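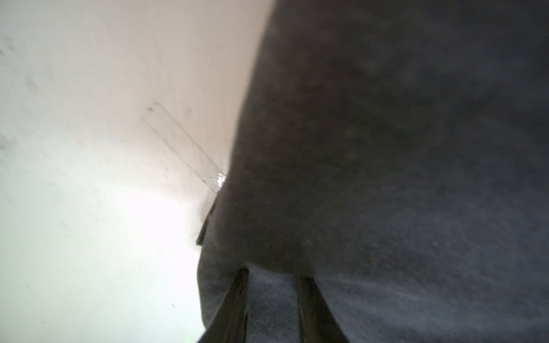

Zeroing the Misoteck at 200 Yards

The Pumia scope base takes four screws. Torque them in a cross pattern, then check that the rings sit level before tightening the caps. Ours shifted slightly on the first pass – a second check fixed it.
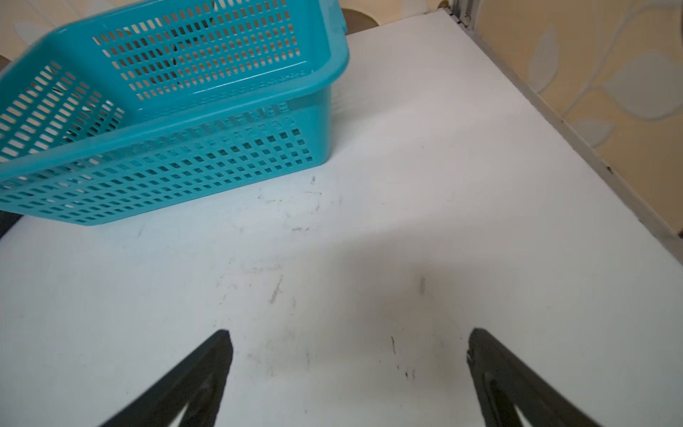

Fire three-shot groups and let the barrel cool between them. Adjust only after the second group. The Ustau load drifted up to 3 inches in a crosswind.

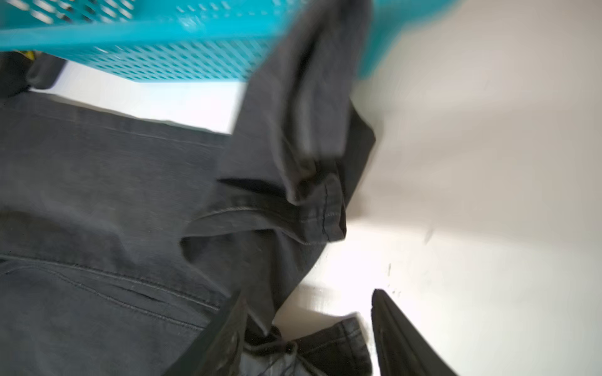

Field Carry

The Juhász sling held the rifle steady on a 34-degree slope.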